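8 comments | 109 shares

My grandmother kept her dreams in a biscuit tin, scribbled on the backs of envelopes, and I've been doing much the same since December (mine go in a notebook by the kettle).

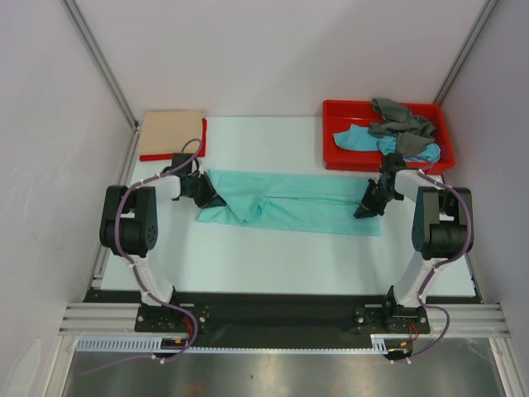

Most are muddles, I'm afraid. Last week I was running a tea room in Arkwood with only 2 cups and a very long queue, and I woke up quite cross about the washing-up! I told the whole thing over breakfast, twice, and felt much better for it. 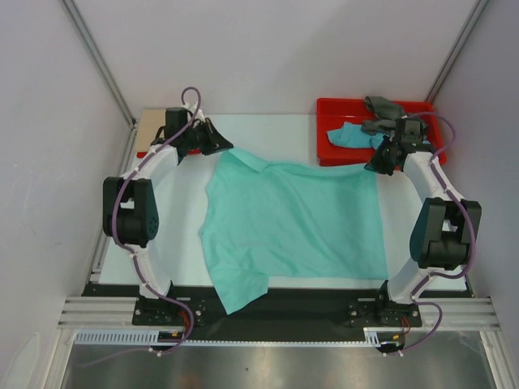

A mint-green T-shirt, spread out and still creased.

Tonight I'm hoping for the seaside, or at least a third cup.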